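Sendwood Household Handling Project
Progress report to the Winetti Fund
Second reporting period, to the end of May
Prepared by Vlasta Kos, project lead

1. Summary

The project is collecting examples of a robot gripper picking up, moving and putting down ordinary household items. The examples are used to train a model that will later run on the sorting bench at our Hinville site. In this period we finished the first simulated set, began recording on the real bench, and changed how we label failed attempts. Spending is within the approved budget. One milestone, the soft goods set, has moved into the next period.

2. Work completed

Simulated examples. We now have 3,000 accepted examples from simulation, which was the target for this period. Each one is a full attempt, from the gripper starting above or beside the pile to the item being released or the attempt being stopped. An attempt is accepted if the recording is complete, the item is named correctly and the outcome is marked. Failed grasps are kept as long as they meet those conditions.

Item list. The list stands at 60 items. We took out a few that were too close to one another in shape and replaced them with things that have an opening, a handle or a trailing part. The Hinville staff asked for more of these, as they make up a good share of what comes across the bench.

Real bench recordings. Nearly 40 hours of operator time went into the real bench. Most of the first week was lost to a loose cable in the wrist, and those recordings have been set aside. The rest are being checked now and we will report the accepted number next period.

3. Change to labelling

Until this period, an attempt was marked either as a success or a failure. When we went back through the failures we found that the label covered very different things: the gripper missing the item, the item slipping after it was lifted, the wrong item being moved, and the operator stopping early out of caution. The model was learning little from these.

We now use a short list of outcome codes, and the person labelling can add one line of comment. Labelling takes longer as a result. Căpraru, who supply the labelling tool, have added the codes to the drop-down menu at no extra charge. Older examples are being relabelled in batches, oldest first.

4. Mixed piles

In the first reporting period all items were shown one at a time on a clear surface. The fund's reviewer asked when we would move to piles, and we started in this period. Items are drawn from the list, dropped at a random tilt and left to settle before the attempt begins.

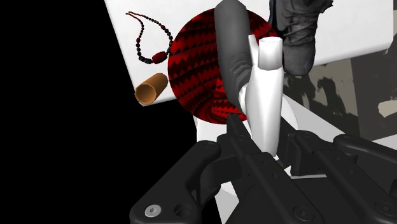

Simulated view from the mixed pile set. Credit: Sendwood Household Handling Project

The pile above has a white, vase-like item at the jaws of the gripper, with a grey boot-shaped item leaning behind it and a beaded necklace on the white surface further back. We use this sort of layout often. The target is smooth, but its neighbours have different shapes and surfaces, and the operator has to choose an approach that leaves them where they are.

Operators complete fewer attempts per hour with piles than with single items. We had allowed for this in the plan, though not by enough. We have since shortened the settling time and dropped layouts where the target can't be reached from any side.

5. Delays and risks

Soft goods. The cloth and footwear set is late. Folded material in simulation does not yet behave closely enough to what we see on the bench, and we would sooner hold the set back than train on it as it is. A revised material model is being tested.

Staffing. We have 11 trained operators, most of them part-time. Two will be away for part of the next period and we are not planning to replace them.

Storage. The recordings are larger than we estimated because we now keep the wrist view at full resolution. We have enough space for the next period. After that we will need either more storage or a rule for thinning older files.

6. Plan for next period

– Finish relabelling the older simulated examples.
– Report the accepted number of real bench recordings.
– Complete the soft goods set, or bring the fund a revised date for it.
– Train the first model on single items and piles together, and test it at Hinville on items it hasn't been shown.

We are not asking for any change to the budget. We would like the fund's agreement to move the soft goods milestone, and can supply sample recordings to the reviewer on request.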